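The plates and bowls in a kitchen cupboard may look simple, but each one had to be shaped, and many had to pass through great heat. This page of the Kollo Museum learning guide explains how everyday dishes are made.

## Clay and fire

A ceramic plate begins as soft clay. The clay is pressed or turned into shape and left to dry. It is then baked in a very hot oven called a **kiln**. The baking is known as **firing**. Once clay has been fired, it stays hard and cannot be turned back into mud.

Most plates are also covered with **glaze** — a thin coat that melts in the kiln and becomes smooth, like glass.

## Metal bowls

Stainless steel is made mostly of iron, mixed with other metals such as chromium. Chromium helps the steel resist rust. A bowl is usually pressed from a flat sheet, and polishing makes it shine. 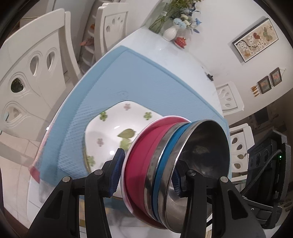 *A stainless steel bowl and a decorated ceramic plate.*

## Adding a picture

Some plates are painted by hand. Many others are decorated with a printed sheet called a **decal**. The decal is placed on the plate, which is often fired again so that the colors hold fast.

In the Pellen Gallery, visitors may compare painted and printed dishes. Look for tiny brush marks — a printed design does not usually have them.

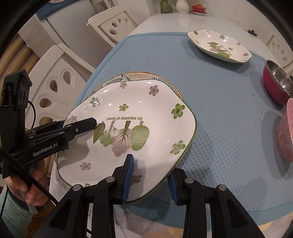

*Fruit, blossoms and lettering on a plate with a green rim.*

## Words to know

- **Ceramic:** made from clay that has been hardened by heat
- **Kiln:** an oven used for firing clay
- **Glaze:** a smooth, glassy coat
- **Decal:** a printed design moved onto an object

Children under eight must be with an adult in the Clay Room.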